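Bromholm break room refit – progress report
To: Vasylyna Lysenko
From: Mirko Bortolotti
26/03/2022

Clemthorpe agreed to pay for the refit on the understanding that people would eat together and clear up after themselves. I can report on the first half with more confidence than the second.

The white tables are in and the dark carpet is down. I argued against carpet in a room where people eat, and I still would. Orysia Horobets says it keeps the noise down, and she has a point, but we have spent $242 on spot cleaning since September and I don't expect that to be the last bill.

The switch to real plates is harder to judge. Roksolana Pasichnyk bought white ones with a thin black rim and regards the matter as settled. Paper plates have gone from the orders. Plates left out on tables have not gone, and neither have the plastic water bottles, which were meant to disappear once the filter tap went in. Maksym Ivanyshyn's figures show we still buy 10 cases a month, the same as before the tap. I would not call that a saving yet.

Two of the four items on your list remain open – the bottle recycling bin and the shelf for clean plates. I would hold the second payment until both are done.

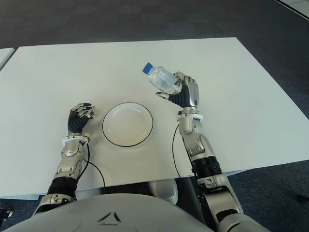
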